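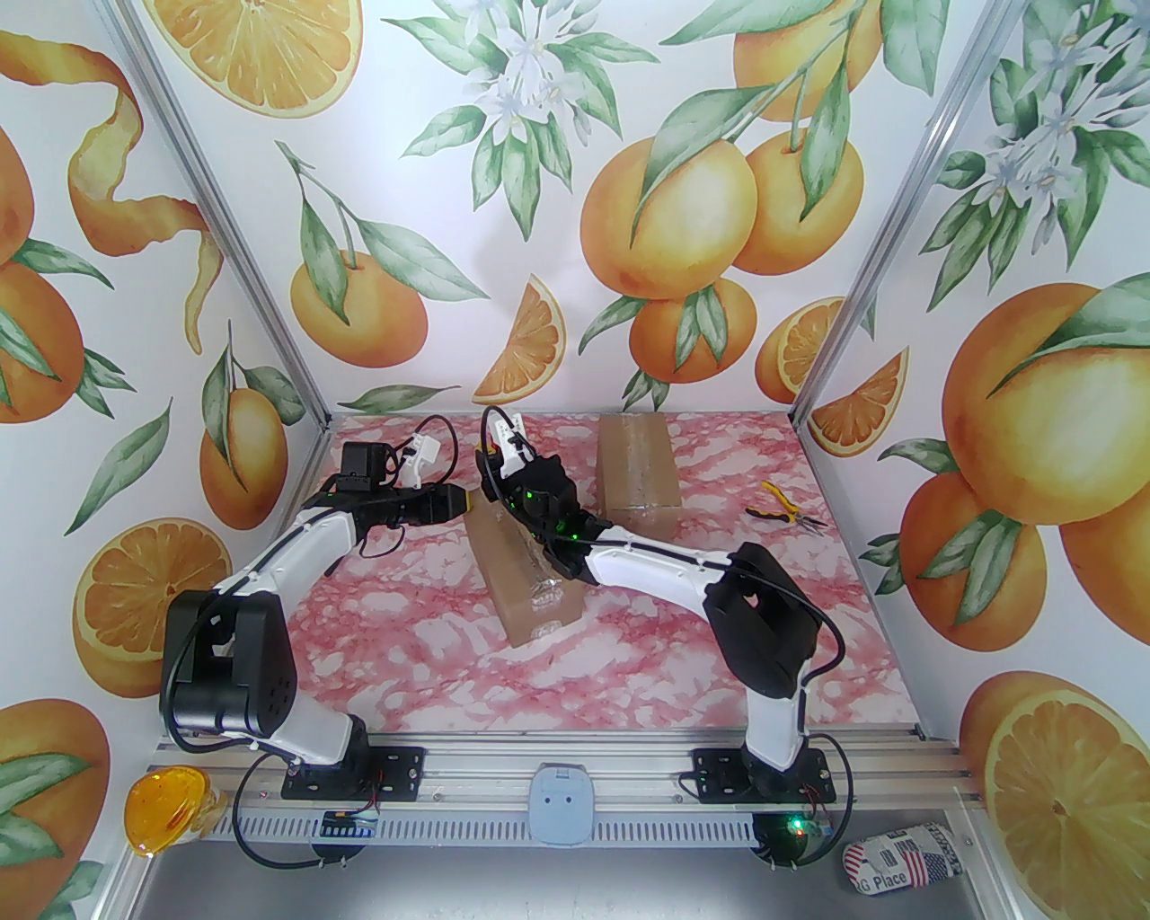 A tabletop in pink and white, with oranges on the walls.

NOTICE TO RESIDENTS OF LINDOW COURT

The Office of Premises acknowledges receipt of Mr. Belhaj's fourth letter concerning the ants. The Office regrets the delay in its reply, which was occasioned by the ants.

For the benefit of residents who have not followed the matter, the facts are as follows. In October a line of ants was observed entering the building beneath the back door and proceeding by way of the mail room to the kitchen of Apartment 16. The tenant, Mr. Wael Belhaj, requested that the line be stopped. The Office engaged the firm of Brimadent, whose inspector, Mr. Botond Vida, arrived at seven in the morning and lay down on the mail room floor.

Mr. Vida remained there until noon. His written report runs to 374 words and is available at the front desk. He advises that the gap under the door be fitted with a brush strip, that the crack behind the mailboxes be caulked, and that bait be placed along the baseboard and left undisturbed. He further advises that the ants are in good order and appear to know where they are going.

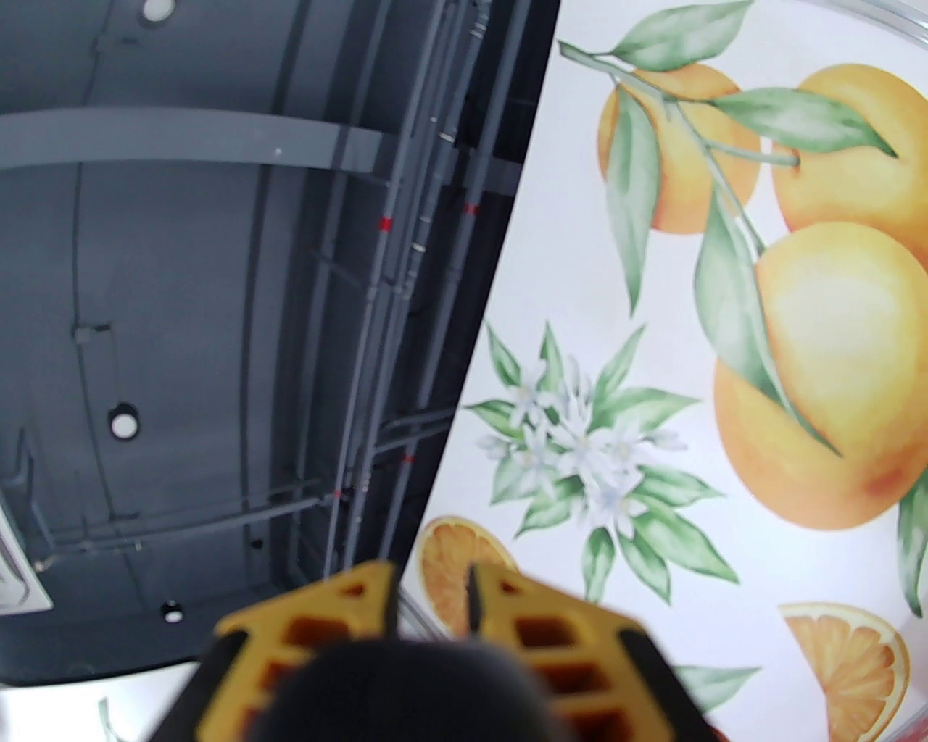 The bait was placed the same afternoon. By the following morning it had been moved, without damage, to the mat outside the Đorđević apartment on the second floor. Mrs. Đorđević states that she did not carry it there, and the Office accepts her statement. She had asked in the spring that the hallway be brightened, and she now proposes a panel of oranges, leaves and blossoms on white, to be hung where the line turns toward the stairs. Mr. Vida has no objection, provided that the crack is caulked first.

The Office has considered Mr. Belhaj's request that his rent be reduced in proportion to the number of occupants. The request is denied. The lease provides for guests, and sets no minimum height.

Residents are reminded to keep sugar and syrup in closed jars, to wipe counters nightly, and to refrain from spraying the line, as this causes it to divide in 2. Residents are also asked to step over it between six and eight in the evening, when it is widest.

Mr. Belhaj's fifth letter was received as this notice was being typed. It was delivered under the door, a little at a time, and the Office is waiting for the last page.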